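Posted in: Mailing List Archive > Handheld Data Collection > Practices & House Rules

Subject: Re: draft rules for two-gripper tabletop sessions
Date: Friday, January 1, 2021

Hi all, and happy new year to anyone else who is reading list mail with a plate of leftovers,

Padmavathi D'Souza wrote:

> I've read the Drullport draft twice now and I like most of it, but I
> think it's too strict in the wrong places. Rule 2 wants the table
> "clear and featureless" and then rule 5 wants everything placed
> against a mark. Which is it? Also, we went back through our cloth
> set before the break and had to drop 468 episodes out of 2,684.
> Nearly all of them were start and end trouble: the operator begins
> with the fingers half closed, or stops recording with one hand still
> moving. I'd rather we had three rules people keep than a long page
> they skim. What are you all doing in practice?
>
> Padma

Padma, thank you for putting a number on it, even a painful one! I was going to stay out of this thread until Monday but I've been chewing on your mail since breakfast, so you get the long version.

On rule 2 versus rule 5, you're right that they fight each other. I wrote half of rule 2, so I'll take the blame for "featureless." What I had in my head was a white sheet with no print on it and no clutter. What we really do at our table is keep a white surface and draw on it very lightly in pencil, so whoever is setting up can see where things go and the line all but vanishes in the recording. We tried colored tape before that (Dénes Győri's idea, sorry Dénes) and every policy we trained in those weeks was suspiciously good until we pulled the tape up. Then it was lost! So my vote is to change rule 2 to "plain, with faint marks allowed" and leave rule 5 alone.

The start pose is where I'd be stricter than the draft, and I think your dropped episodes back me up. Both grippers open, nothing between the fingers, each hand able to see the other one if the task uses two. Hold it while you count to two in your head, then go. Same thing at the end: open, back off, hold, stop.
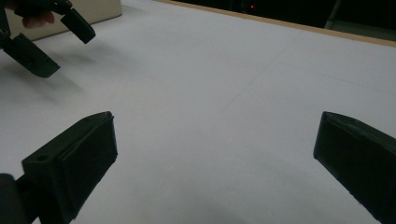
People complain that the hold feels silly, and for the first morning it does. After that it becomes a habit, like looking over your shoulder before you change lanes. It also makes trimming so much easier, because you've got a quiet stretch at both ends to cut in. We used to argue over where an episode "really" began and I don't miss those arguments one bit.

Where I'd go softer is the background. The draft asks for a backdrop behind every table. Ours just goes dark past the far edge, and there are cables back there, and I've never found that it hurt anything. What did hurt was people walking past with the lights on. I'd swap the backdrop rule for "no one moves behind the table while recording" and let each site sort out how they manage that. The folks at Anden have a curtain, we have Dénes saying "recording!" in a voice that carries to the parking lot.

Then there's cloth, and here I have opinions. The draft says to reset a cloth "to its initial state," and I'd love to meet the person who can do that. You can't put a wrinkle back. If you try, you end up with the same tidy heap every time, with all the folds facing the operator, and the model learns that heap. We had a run at the Yordanov site where one very careful guy reset every towel by hand the same way, and it took us forever to work out why his data was so easy and so useless. These days we pick it up, shake it once and let it fall. No patting it down afterward. If it hangs over the side of the container, leave it hanging and record it as such in the notes.

Containers need a line too. Right now the draft treats them as furniture, so they sit in one spot square to the table all day. I'd ask people to turn them between episodes. A diagonal basket gives you a near wall to get over and a handle cutout at the far end, and those are the very cases we keep saying we don't have enough of.
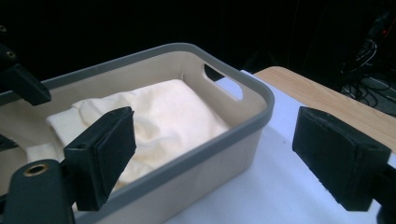
MY PROPOSED WORDING (please pick at it)

1. Surface plain and light. Faint pencil marks fine, colored tape not.
2. Start and end with every gripper open and empty, held still for a slow count of two.
3. Nobody moves behind the table while recording.
4. Cloth gets one shake and one drop. Don't arrange it.
5. Turn or shift the container between episodes.
6. Look over the finger pads and screws before each session. Write down anything scuffed, loose or swapped.

That's 6, Padma, so double what you asked for, but I think you could read it out loud in under a minute. Number six is the one I'd fight for. We swapped a pair of pads in the middle of a 3,000-episode push for Gristidia and didn't log it, and I still can't tell you which episodes came before the change and which came after.

One thing I left out on purpose is lighting. I don't think we agree yet, and I'd hate to hold up the rest for it. If somebody wants to start a separate thread, I'll bring my grumbles about window light over there.

Could people reply with changes right under each line instead of at the top? It's so much easier to merge. I'll be back at my desk next week and can fold everything into the draft then, unless Drullport would prefer to hold the pen.

Cheers from a very quiet lab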